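実験台まわりの小話 > 器具の置き方・しまい方
スレッド:横棒式のピペットスタンド、使い続けている方いますか

投稿者:mizutama_lab
2025年7月27日
こんにちは。いつもは読むだけなのですが、今日は日曜でのんびりしているので思い切ってスレッドを立ててみます。長文になりそうです、すみません。
うちの実験台では昔ながらの、横棒にピペットを引っかけるタイプのスタンドを使っています。先輩からは「そろそろ回転式に買い替えたら」と言われ続けているのですが、私はこの青い棒がどうにも好きで、なかなか手放せません。とはいえ横に場所を取るのも本当で、隣に試験管立てを置くと台の上がすぐ窮屈になってしまいます。

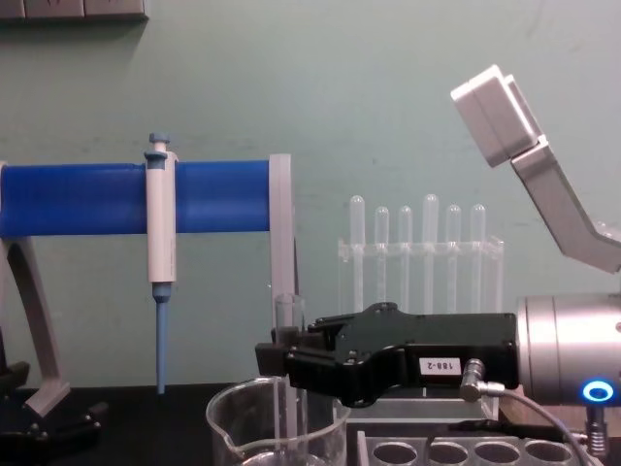
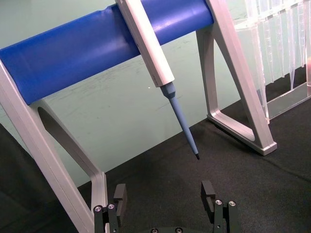 青い横棒のスタンドと、そこに吊ったピペット(2枚とも)

みなさんに聞きたいのは二つです。一つ目は、横棒式と回転式、両方使った方はどちらに落ち着きましたか。二つ目は試験管の置き方で、私は1枚目のように透明のラックに底を上にして伏せて立てるのですが、これが研究室の中でも意見が割れていまして……。よそではどうされているのか、ぜひ教えてください。

投稿者:Zirkau
わあ、懐かしい。学生のころ毎日この形のスタンドを見ていました。私は横棒派です!回転式も数年使ったのですが、手前に欲しいピペットが来るまでくるくる回すのがどうも性に合わなくて(しかも勢いよく回すと向こう側のがぶつかりそうで怖い)、結局、横棒式に戻りました。左から容量の小さい順に並べておくと、手元を見なくても取れるようになりますよね。体が場所を覚えてしまうというか。
場所の件は、スタンドを台の奥に寄せて、試験管立てをその手前に置くだけでもだいぶ違うと思います。ただ、手前が低くないと取るときに袖が引っかかるので、そこだけお気をつけて。

投稿者:こはく糖
伏せ置き、私は反対です。水を切っている間だけならもちろん分かるんです。でも乾いたあともずっと伏せたままだと、口がラックの底板の方を向きっぱなしになりますよね。底板は案外汚れています。うちでは乾いたら上向きに戻して、口にアルミ箔をかぶせてしまいます。手間といえば手間ですが、朝いちばんで一本取って、中に何もないと分かっているのは気持ちがいいものですよ。

投稿者:Marthinus Mabaso
日本語で書くのはまだ少し苦手ですが、好きな話題なので参加します。
私は伏せる方に一票です。上向きで置くと、ほこりは必ず入ります。アルミ箔をかける人はよいですが、忙しい日はみんな忘れます。伏せておけば、忘れても大丈夫です。前にいた研究室では、底板の上に折ったキムタオルを敷いて、毎週金曜に替えていました。それで困ったことは一度もありませんでした。
それから、伏せて並んでいる丸い底は、見ていてきれいだと思います。これは実験とは関係ないですけれど。

投稿者:こはく糖
Mabasoさん、こんにちは。日本語、とてもお上手ですよ。
敷物を替えるのはいい習慣ですね。ただ、うちだと「誰かが替えただろう」で月をまたぎそうな気がします……。汚れた敷物の上に伏せるくらいなら、何も敷かずに底板を拭いた方がまだいい、というのが私の考えです。箔を忘れる人と敷物を忘れる人、どちらも同じくらいいるんじゃないでしょうか。

投稿者:thiele_fan
ハンドル名はThieleのスタンドを長年愛用しているからです。横から失礼します。
横棒式でみなさんに聞いてみたいのが、吊る前にチップを外すかどうか。うちは必ず外します。2枚目の画像では、使い捨てチップは付いていないように見えますね。先端がすっと細いままで、私はああやって吊ってあるのを見るとほっとします。以前の職場に「すぐ使うから」と付けたまま吊る人がいて、ちょっとした言い合いになったことがありまして。液が残っていたら上に戻るかもしれないし、そもそも前の人が何を吸ったか分からないチップなんて、怖くて使えません。
ついでに目盛りも、帰るときに最大に戻すかどうかで人によって流儀が違いますよね。私は戻します。ばねのためと教わりましたが、本当に効き目があるのかは知りません。もう癖です。

投稿者:Zirkau
チップは外す、に大賛成。目盛りは……すみません、戻していません。前回の値が残っていると自分のメモ代わりになって便利で。怒られそうですが。

投稿者:mizutama_lab
みなさん、こんなにお返事をいただけるとは思わず、お茶を淹れ直して読んでおります。
Zirkauさん、容量順に並べるの、さっそく真似します。うちは「空いているところに掛ける」方式だったので、いつも目で探していました。スタンドを奥へ寄せる案も、明日みんなに話してみますね。
thiele_fanさん、チップは外してから吊る決まりです。目盛りは私も戻す方なのですが、理由を聞かれたら困ってしまうなと、読みながら思いました。
試験管のことは、こはく糖さんのお話にもMabasoさんのお話にも頷いてしまって、ますます迷っています。

投稿者:ろうとの裏側
回転式からも一人来ました。少数派のようなので弁護させてください。
うちの台は幅がなくて、横棒式だと天秤の置き場がなくなるんです。Zollsideの小さい回転式に替えたら18センチも空いて、そこにやっとノートを広げられるようになりました。手書きで記録する人間にとって、これは大きいです。回すときにぶつかりそうという話は分かりますが、そっと回せば済みますし、容量ごとに色テープを貼っておけば迷いません。
横棒式の見た目がいいのは認めます。あの青、いいですよね。

投稿者:thiele_fan
18センチは大きいなあ。ノートの場所と言われると弱いです。でも掃除のしやすさは横棒式だと思うんですよ。脚が両端にあるから、棒の下に布巾がすっと入る。回転式は台座の縁に粉がたまりませんか。

投稿者:ろうとの裏側
たまります。そこは負けを認めます。持ち上げて拭いています。

投稿者:こはく糖
掃除の話が出たので便乗します。アクリルのラックをエタノールで拭いている方、ひびにご注意ください。うちはWistanskaのラックを毎日せっせと拭いていたら、角のところに細かい線がたくさん入ってしまいました。今は薄めた中性洗剤で拭いてから水拭きにしています。買い直しに2,000円かかりまして、金額よりも「よかれと思ってやっていたのに」というのがこたえました。

投稿者:Marthinus Mabaso
それは私も経験があります。濃いエタノールを使っていました。線が入ると、そこに汚れが残るように見えて、もっと拭きたくなります。それでもっと線が増えました。
こはく糖さんの言う通り、底板を拭く方が大事かもしれません。でも伏せるのはやめません。

投稿者:こはく糖
そこは譲らないんですね(笑)。では私もアルミ箔を続けます。

投稿者:mizutama_lab
エタノール、うちもまさに毎日シュッとやっていました……!明日ラックの角をよく見てみます。
試験管はひとまず、洗ったあとは今まで通り伏せておいて、翌朝来た人が上向きに戻して箔をかける、というのを11月まで試してみようかと思います。続くかどうか分かりませんが、底板を拭く係は言い出しっぺの私がやります。
スタンドの方は、奥に寄せてみてもまだ狭いようなら、ろうとの裏側さんの回転式の型番を教えていただけますか。

投稿者:ろうとの裏側
もちろんです。今は家なので、明日台座の裏のシールを見てまた書き込みますね。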